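Speaker notes, Hollis spring session, 8th May
Daryna Pasichnyk, picking and packing, Trultix

Open with the org chart. Wait for the laugh. If there's no laugh, move on quickly and blame the projector.

I have worked at Trultix for seven years. My title has changed 6 times and my job has changed once, last August, when the arms went in on the packing line. Management called it a "partnership." The partner doesn't take lunch.

Say what we were told: the dull picks go to the machine, the interesting ones stay with us. Then say what the interesting ones are. Bread rolls. Anything in a bag that slumps. Rochelle Wojcik spent her first week after the change teaching grip pressure, after 119 slides on vision.
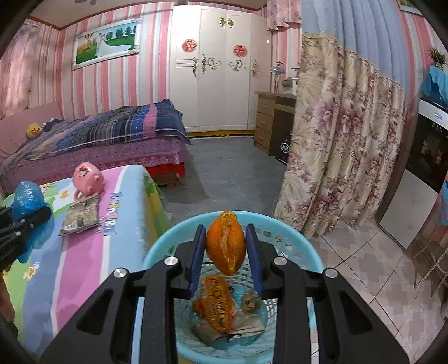 So the skill that used to be called "being careful" now has a number attached, and Rochelle gets asked to meetings about it. Her pay grade has not been asked to the same meetings. (Pause. Look at Lirera table.)

What got better: wrists, backs, the night shift. What got worse: talking. You used to chat across the belt. Now you watch a screen and wait for it to want you.

Skip the Nemton story if we're past the half hour.

Last slide is our three requests. Read them out, slowly, then take questions. Water is under the lectern.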